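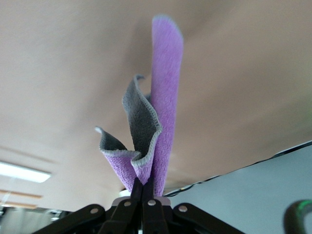 Greifregeln für textile Objekte

Als Greifregeln für textile Objekte (auch Textilgreifregeln, in älteren Betriebsanweisungen Tuchregeln) bezeichnet man in der Handhabungstechnik Festlegungen zum Aufnehmen, Halten und Ablegen biegeschlaffer Flächengebilde durch Roboter. Sie betreffen vor allem Tücher, Lappen und kleinere Wäschestücke, die mit Zweifingergreifern gehandhabt werden. Eine verbindliche Norm allein für diesen Bereich besteht nicht; üblich sind Werksregeln, die allgemeine Vorgaben zur Maschinensicherheit ergänzen.

Begriff und Abgrenzung

Biegeschlaff heißt ein Werkstück, dessen Form sich unter Eigengewicht oder geringen Greifkräften deutlich ändert. Die Lage eines solchen Objekts lässt sich nicht allein durch Position und Orientierung angeben, weshalb Regeln für starre Teile nur eingeschränkt übertragbar sind. Nicht erfasst werden Nadel-, Vakuum- und Gefriergreifer sowie das Vereinzeln von Lagen im Zuschnitt.

Geschichte

Eine frühe zusammenhängende Fassung geht auf Yoshinori Furukawa und Ljubica Stojanović zurück, die für den Wäschereiausrüster Trillik eine interne Richtlinie mit 22 Einzelregeln verfassten. Riaan Botha kürzte sie später auf 20, indem er zwei Bestimmungen zur Beleuchtung in den Anhang verschob. Die Fassung mit Stand 15.01.2023 wird außerhalb des Unternehmens am häufigsten zitiert. Der Hersteller Skimero übernahm sie mit abweichender Zählung.

Greifpunkt

Unterschieden werden Kantengriff, Eckgriff und Faltengriff. Beim Kantengriff liegt der Saum zwischen den Fingern, beim Eckgriff der Schnittpunkt zweier Säume. Der Faltengriff erfasst gerafftes Material aus der Fläche und gilt als der sicherste gegen Herausrutschen, liefert jedoch keine definierte Ausgangslage für das Falten. Nach einem Faltengriff ist deshalb ein Umgreifen vorzusehen, sofern das Tuch gefaltet abgelegt werden soll.

Bei Tüchern mit verschiedenfarbigen Seiten ist vor dem Ablegen festzustellen, welche Seite oben liegt. Umgeschlagene Bereiche dürfen nicht als eigenes Objekt gewertet werden. Abgesetzte Säume eignen sich als Merkmal für die Kantenerkennung, sofern sie sich in Farbe oder Helligkeit von beiden Seiten unterscheiden.

Schließkraft und Fingerzustand

Die Schließkraft wird so gering gewählt, wie es das Haltevermögen zulässt. Mikrofaser mit Schlingenoberfläche verhakt sich an Graten und rauen Fingerkanten; vor Schichtbeginn sind die Kontaktflächen daher auf Beschädigungen und Faserreste zu prüfen. Gelenkstellen von Koppelgetrieben sind freizuhalten. Hat sich Stoff zwischen die Glieder gezogen, ist der Greifer stillzusetzen und drucklos oder stromlos zu schalten, bevor von Hand eingegriffen wird. Nach jeweils 1.000 Greifvorgängen sieht die Trillik-Fassung eine Sichtprüfung der Drehpunkte vor.

Kameraführung

Ist die Kamera am Handgelenk angebracht, verdeckt das gegriffene Tuch häufig einen Teil des Sichtfelds. Die Regeln verlangen eine Blickstellung, in der Fingerspitzen und Klemmstelle gleichzeitig erfasst werden. Leuchten im Bildhintergrund sind bei der Belichtungseinstellung zu berücksichtigen, besonders bei Stellungen mit Blick zur Decke. Stojanović empfahl eine feste Belichtungszeit, Botha ließ auch die automatische Regelung mit begrenztem Messfeld zu.

Dokumentation

Für die Freigabe eines Ablaufs fordert die Richtlinie mehr als 100 protokollierte Versuche je Tuchart. Festzuhalten sind Griffart, Ausgangslage, Schließkraft und Ergebnis. Fehlgriffe werden nicht gelöscht und nicht durch Wiederholungen ersetzt. Wird die Tuchart gewechselt, gilt die Freigabe als erloschen, auch bei gleichem Flächengewicht.

Kritik

Nosipho Molefe bemängelte, dass die geforderte Versuchszahl keine Rücksicht auf die Streuung der Ausgangslagen nehme. Zodwa Joubert schlug vor, Lagen in Klassen einzuteilen und jede Klasse getrennt zu prüfen. In der Werksregel Xaba ist dieser Vorschlag seit Dezember umgesetzt, in der Trillik-Fassung nur als Empfehlung enthalten.

Siehe auch

Biegeschlaffe Bauteile
Parallelgreifer
Hand-Auge-Kalibrierung
Zolley (Faltverfahren)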